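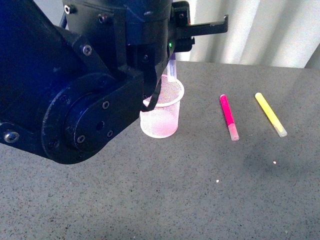
3.2 Wear on painted surfaces. Our favorite part of the Bunderdale survey was how much people notice small damage. We asked 559 households which marks bother them most in shared kitchens and workrooms, and the answers were wonderfully specific! Pale scratches on black paint, like those along the edges in Figure 3, came up again and again, well ahead of stains or faded color. Dark matte finishes seem to ask for this kind of attention.

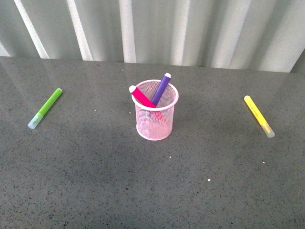
Reading time for this section: 2 minutes

Speckled gray was the surprise. In the Skirard apartments, 104 residents rated it as the easiest surface to live with, even where the polish threw back a lot of light. Crumbs and fine dust were hard to spot against the flecks (a delight to some, a worry to others).
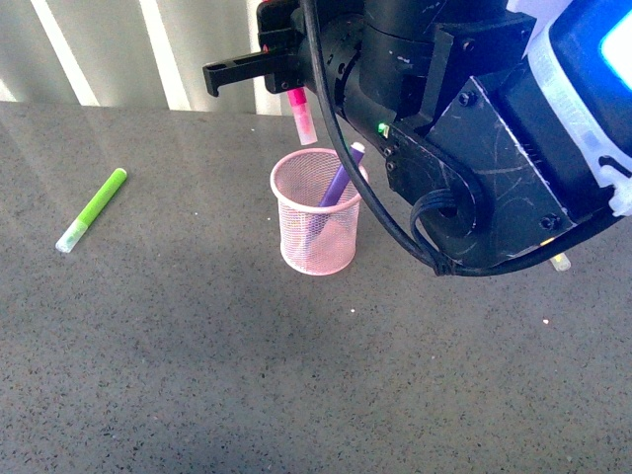 Does a speckled pattern make people clean less often?
We found no change in how often they cleaned, though they spent less time on each wipe-down.

The Declercq scale, which runs to 900 points, let us compare these ratings with the March round. Speckled gray scored 545, and plain white came in well below it. We are keen to repeat the work with warmer colors.

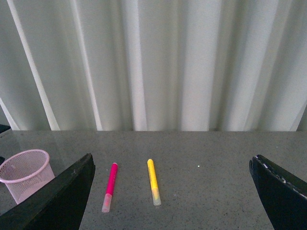 Figure 3. Scratched black paint; speckled gray surfaces; pale curtain behind a tabletop.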